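Home | Archive | About | Contact

Sorting out the bedroom desk

Last updated 2024-03-06

I had meant to do the desk in August, when we moved the bed. The bed took a whole weekend by itself and the desk got pushed against the wall with everything still on it. After that it became the place where things go when they come into the room and have no place of their own. Bags, wrappers, anything from a coat pocket, anything carried up from the kitchen with food in it.

Last week I needed the desk to write on and couldn't use it, so I cleared it over two evenings. I am writing down how it went mostly for my own use. The last time I did a room here was the hall closet, and I had forgotten most of what I learned from it by the time I got to the next one.

The apartment is small. There is one bedroom, and it has to hold the bed, the desk, the spare bedding and my work papers. The desk is light gray and plain, with no drawers. I bought it secondhand from a shop called Truder that closes out office furniture. It was cheap and it is solid. No drawers means that anything I put down stays in sight, and I thought that would make me tidier. It did not. I would buy a desk with drawers next time.

The first evening I did paper only. I took every piece of paper off the desk and put it on the floor in one pile, then sat down next to the pile and went through it. I kept the lease, two letters from the insurance company, the manual for the washing machine and a notebook. The rest went into a paper bag for recycling. There was a receipt for 194 from the dentist that I had been looking for since before the holidays, so that alone paid for the evening. I also found a parking notice that I had already paid, and the proof that I had paid it, clipped together. I don't remember clipping them.

I used to sort paper into a lot of folders. Now I have three: home, health, car. Anything that doesn't fit one of those I either deal with or throw out. I have been doing this for a year and have not missed a single paper.

The second evening was for everything else, and that was harder. Paper is flat and you can read what it is. The rest was packaging, mostly, and packaging goes in different places depending on what it's made of. Our building has four bins in the yard and a notice from Postow, the company that collects for the whole block, about what goes in each. I have read the notice many times. It is not well written. Foil is mentioned under metal, and then there is a line that says foil with food on it goes in the general bin, and nothing about how much food.

So I put all of it together on one part of the desk first. I didn't try to decide as I went. In the hall closet I had walked each thing to its bag as I picked it up, and I spent the evening walking. Heaping it up first and sorting the heap is faster.

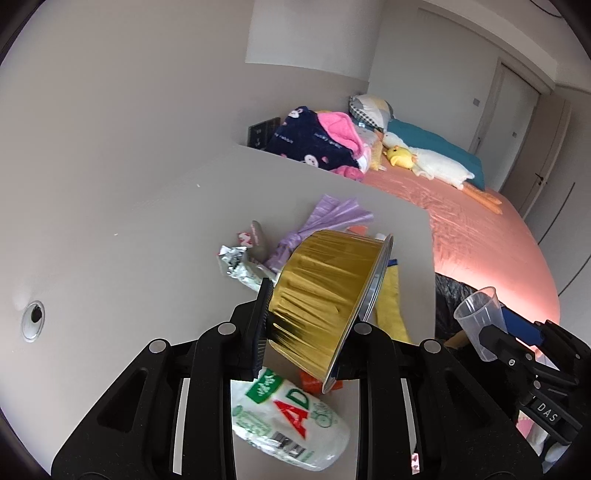
The packaging heap: foil bowl, foil, lilac bag, drink bottle.

The foil bowls are my own fault. I buy them in packs of 12 for baking, the kind with pleated sides, gold on the outside and silver at the rim. They are handy when I bake something to give away, and I do that a fair amount in winter. But they end up all over the apartment. I find them holding hair ties and coins. I kept a few clean ones in the kitchen cupboard, stacked, and the others went with the metal. From now on the pack stays in the kitchen and doesn't get opened until I have something to put in it.

Sheet foil I flatten and fold, then press into a ball with whatever other foil there is. Somebody told me small scraps get lost at the sorting plant and a bigger ball does not. I can't say whether that's right for our area, but it takes up less room in the bag.

Plastic bags I have never found a good answer for. I don't buy many, but they come with other things. If I tie a knot in one it stays small and doesn't float off the desk, and then I have a knotted bag that I can't use for anything because the knot is too tight to undo. Now I fold them in a flat strip and put them in a jar under the sink. When the jar is full I stop keeping them.

Plastic bottles go in their own bin with the cap on. It used to be cap off. The notice changed at some point and I found out from a neighbor in the yard – I would not have noticed otherwise.

Candy wrappers and other small stuff go in general. I know some of it could be separated further, but I'm not going to stand there pulling a wrapper apart. Anybody who wants to do that has my respect.

After the heap was gone I wiped the desk with a damp cloth and a drop of dish soap. I have a spray that is supposed to be for this kind of surface, sold under the name Wisia, and it leaves streaks on light gray. Dish soap doesn't. Go over it a second time with plain water and then dry it with an old T-shirt. Crumbs collect where the desk meets the wall, so it's worth pulling the desk out a little. I vacuumed behind it too.

I was going to stop there, but the bedding had been bothering me and there was still an hour left. The bed is where I put things while I'm clearing the desk, so the two jobs run into each other. I use a salmon-pink fitted sheet, and the teal duvet goes on top in the cold months. The navy blanket with the bunnies on it, the "lucky rabbit" one, is for sitting up and reading. None of it matches. I have stopped minding. It is all warm and it all washes at the same temperature.

The plush goose and the little yellow duck live on the bed. They get moved to the chair when I change the sheets and put back after. I have washed the goose once, in a pillowcase with the end tied shut, on the gentle setting, and it took two days to dry. The long neck was the slow part. I turned it every few hours and gave it a squeeze to make sure the filling hadn't clumped.

What I have changed since:

I put a small wastebasket next to the desk. I had never had one in the bedroom. The kitchen bin is 50 steps there and back and I wasn't walking it for a wrapper.

Nothing with food in it stays on the desk overnight. I can eat there, but the dish or the bowl goes back to the kitchen when I go to brush my teeth.

A book can stay on the desk if I am reading it. Right now that is a biography of Erdős that I have been reading very slowly since fall. Other books go back on the shelf in the hall.

It has been a week and the desk is still clear except for the lamp, the notebook and the book. I have written there four mornings out of seven. The kitchen drawers are next – the deep one by the stove first, where all the lids are.

866 views | 12 comments | Share | Save

Older post | Newer post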